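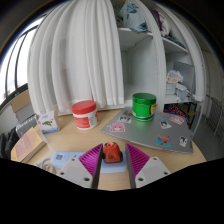 Paraschiva Lungu has the kettle going before I've got my coat off, and she wants to know whether I found the turn. Everybody misses the turn. You come down the long hill into Skastent with the lake on your left, and the road to Gella goes off behind the bakery at such a sharp angle that you're past it by the time you've read the sign.

"I used to put it in capital letters in the email," she says. "TURN BEFORE THE BAKERY. Then the bakery told me that people were stopping there to ask anyway, and buying rolls while they were at it, so I've taken the capitals out again."

She has been letting the apartments at Gella since 2000, first the two on the ground floor and later the pair upstairs, which makes four altogether. The building had been her aunt's, and before that it had been a weaving shop, and when it came to her it had no heating above the stairs and a great many pigeons. She says she didn't have a plan for it so much as a bill for the roof.

"A cousin of mine said, let one floor for the summer and you'll pay for the tiles. So I did, and I paid for some of the tiles. Then I thought, well, one more summer. I was teaching school at the time, you understand, and I was changing beds in my lunch hour. I'd go back to class with lint all over me."

I ask what guests expected in those first years, and she laughs and gets up to find the sugar. They wanted a clean bed and a pot big enough for pasta, she says, and a few of them wanted a television. Now the questions come in before the booking does. How strong is the signal, is there a proper desk, can they get in at midnight, is the oven gas? She doesn't mind it. She likes a guest who asks, because then she can tell them the truth about the stairs.

"The stairs are steep. I say it in the listing, I say it in the email and I say it on the phone. If you have bad knees you take the ground floor, and if the ground floor is gone I'll give you the number of somebody else in town. I would so much prefer that to having a person sit at the bottom of my stairs on the first evening of their vacation, looking up."
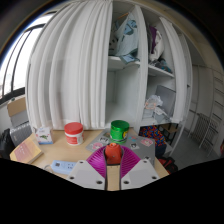 Light wooden desk and tall white built-in cabinet.

The desk question is one she has come around to slowly. People stay longer than they used to, and plenty of them work for part of the day and go down to the water afterward. A couple came for a week one April and stayed for six, and they were the ones who told her, very politely, that it's hard to work at a kitchen table when somebody else is trying to eat at it.

"They were right, you know. I'd never sat there for a whole day myself. So I did. I took my accounts up on a Monday and sat there until supper, and my back was in a terrible state, and I went and changed the chair." She has done this in every apartment since, and she sleeps in each of them for a night at the end of winter too, with a notebook beside the bed. The notebook gets things like the tap that ticks and the blind that lets in the streetlamp. One year it just said "pillow!!" and she couldn't remember in the morning whether that was a complaint or praise, so she bought new ones to be safe.

Laundry is the subject that really gets her going, and I'll admit we spent a good part of the second pot of tea on it. For years she washed everything herself, with lines strung across the yard, and if it rained on a changeover day she was ironing sheets dry at one in the morning. Then Magalhães started sending a van around the lake twice a week, and she held out against it for two whole seasons, out of what she now calls pure stubbornness.

"I thought they would bring me back somebody else's sheets. And once they did! Lovely sheets, better than mine. I sent them back, but I thought about it."

Prices are the other thing people like to argue about in Skastent. Gella charges the same for a night whether you book a year ahead or ring from the bus station, and the only difference is between summer and the rest. She has been told many times that she's leaving money on the table. She shrugs. The regulars know what they'll pay, and the regulars are almost half of the bookings these days, and they're the ones who write to say that the gutter on the yard side is dripping.

I wanted to ask about Trastovura as well, as it's where most of her guests go on their first free day. It's the old footpath around the north side of the lake, and she keeps a hand-drawn map of it by the front door, redrawn every spring as the landings and the gates get moved. She thinks people try to do too much of it. Walk as far as the second landing, eat something, and come back by the boat, she says, and save the far end for another day, or for another year if your legs say so.

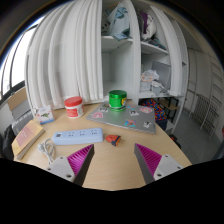

Irina Rusu, who wouldn't hear of that, called across from the yard door that the far end is the only part worth the shoes, and that Paraschiva hasn't walked it in years and sends everybody to the boat because she likes the boat. "Tell them to start at the far end," she said. "Take the early bus out and walk home. You'll have the sun behind you and your own bed at the finish."

Paraschiva waved a teaspoon at her. "The early bus! They're on vacation, Irina." But she did concede, after a bit, that the light is better that way around, and that she might put a little arrow on the map.

We got onto the future somehow, as you do when the tea has gone cold. There's been talk in town of a bigger place going up by the landing, with a reception desk and a pool, and I wondered if it worried her. She took her time over that one. She said she'd been up to look at the plot, and the view from it isn't as good as they think, and that there are families who would be happier with a pool and she hopes they have a wonderful time in it. Her own guests mostly want to shut a door, cook what they like and have somebody nearby who knows where the fuse box is.

"And that I can do until I'm ninety. The beds, maybe not. The fuse box, yes."

She's adding shelves to the upstairs kitchens next, as there's never anywhere to put a bag of shopping, and she's still looking for a second bench for the yard, a long one with a back to it. If you have one to sell, she'd like to hear from you, though she won't pay to have it delivered. She walked me out as far as the gate, told me which way to turn at the bakery, and then told me again.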